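4.2 Basin shape and splash

Of everything we looked at in the Cledden washrooms, the shape of the basin surprised us most! We had expected water pressure to explain nearly all of the wet floors (Tanui found as much in an earlier study of school buildings), but pressure did very little once the tap height was held steady. What mattered was where the stream landed. In the 36 washrooms we visited, basins with a wide flat rim threw far more water forward than those with a deep bowl, and people noticed. Over 400 users filled in our cards, and many wrote long, wonderfully detailed notes on soaked sleeves and cuffs.

The Olmont building gave us the clearest contrast, with both kinds of basin on the same floor and the same supply line. Musyoka Sang repeated the paper towel test there in January and got the same ordering as before. Figure 3 shows a white basin with a recessed opening, set on a slanted support.
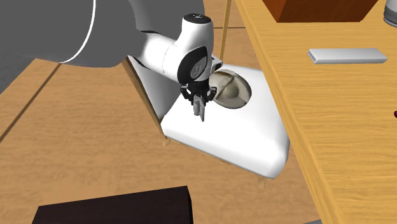
Figure 3. White basin on a slanted support (computer rendering).

Rim width is easy to measure with a tape, so we hope other groups will add it to their own surveys. We return to tap height, and to the odd results from Plurley, in Section 4.3.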